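Household Forum > Kitchen and Pantry > Storage and Containers

Big yellow bottles: how are you supposed to hold these?

plindine_pantry
We go through a lot of liquid in these yellow plastic bottles and I keep making a mess with them. They have no handle. I pick one up around the middle, tip it, and it glugs and runs down the outside. Now the shelf is sticky and so is the label. Does anybody have a method? I don't want to buy a pump, I already have 2 in a drawer and they both clog.

fanstead60
Decant it. Put a small amount in a squeeze bottle and leave the big one in the pantry. Wipe the threads before the cap goes back on.

plindine_pantry
Tried that. I spill when I decant, so it only moves the problem to a different counter.

Kimutai Chege
Hold it by the side. The flatter part goes in your palm, right hand, and you turn the wrist slowly so air gets in over the liquid. Most people grab too high and then squeeze when it starts to slip. The squeeze is what sends it down the outside.

brito_b
I disagree about one hand. With a full bottle you want the other hand under the bottom. My wrist is bad and I would drop it the other way. One hand is fine when it's half gone.

Kimutai Chege
Fair enough for a full one. I still wouldn't put the second hand around the middle.

ukley_kitchen
A funnel and a tray. I paid 300 for a set of pantry shelves and the first thing I did was ruin the bottom one with drips. There has been a cookie sheet under the bottles ever since. It goes in the dishwasher when it gets bad.

fanstead60
300 for shelves? Mine came from a yard sale.

ukley_kitchen
They are good shelves.

plindine_pantry
Going back to the grip. My bottles feel the same on every side, so I'm not sure which side is supposed to be "the side."

Kimutai Chege
Look at the label before you soak it off. Some of them tell you. I have seen one in Chinese that says to grip the side with the right hand, and a smaller line next to it says less leakage and more effort-saving. It has two red circles with a slash through them as well, for what you shouldn't do. I can't make out what is crossed out in those, so don't ask me.

brito_b
So it says right hand. What are left-handed people meant to do, turn the label around?

Kimutai Chege
Hold it from the other side, I suppose. I'm right-handed and never tried.

ukley_kitchen
I'm left-handed. I use my left hand and the sheet catches whatever I miss. A label isn't going to change that.

fanstead60
Do you lay yours down or stand them up? I had a row lying on their sides to save height and one leaked at the cap over a weekend. I would never do it again.

brito_b
Mine have been lying down since May with no leaks. Check that the cap is on straight. If it goes on crooked it will feel tight and still leak.

fanstead60
It was on straight.

brito_b
Then it was a bad cap. That isn't the fault of the shelf.

plindine_pantry
I keep mine standing. Can someone post the label Kimutai is talking about? I'd like to compare it with what I have left on mine.

Kimutai Chege
Label first, then the side of an orange container, then some bottles on a table. I'd put a plastic sheet down too if you're going to practice, it's easier to clean than a cloth.

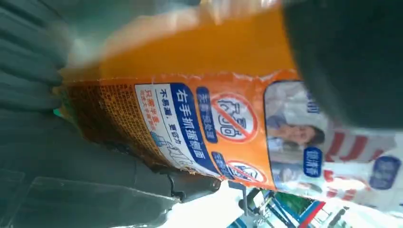
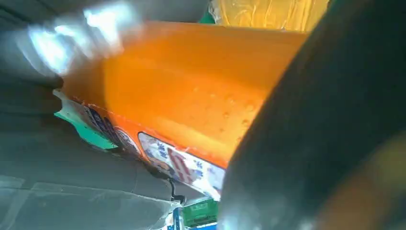
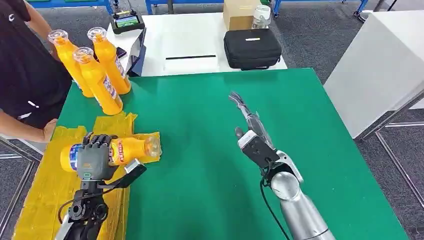 First one: the label with the right-hand grip text. Last one: three bottles standing, one on its side.

plindine_pantry
Thanks. I peeled most of my label off, so I can't tell if mine said the same. I'll try the side grip with a half-empty one tonight and leave the full one alone.

brito_b
Other hand under the bottom when you get to the full one.

ukley_kitchen
And a cookie sheet.

Thread views: 2952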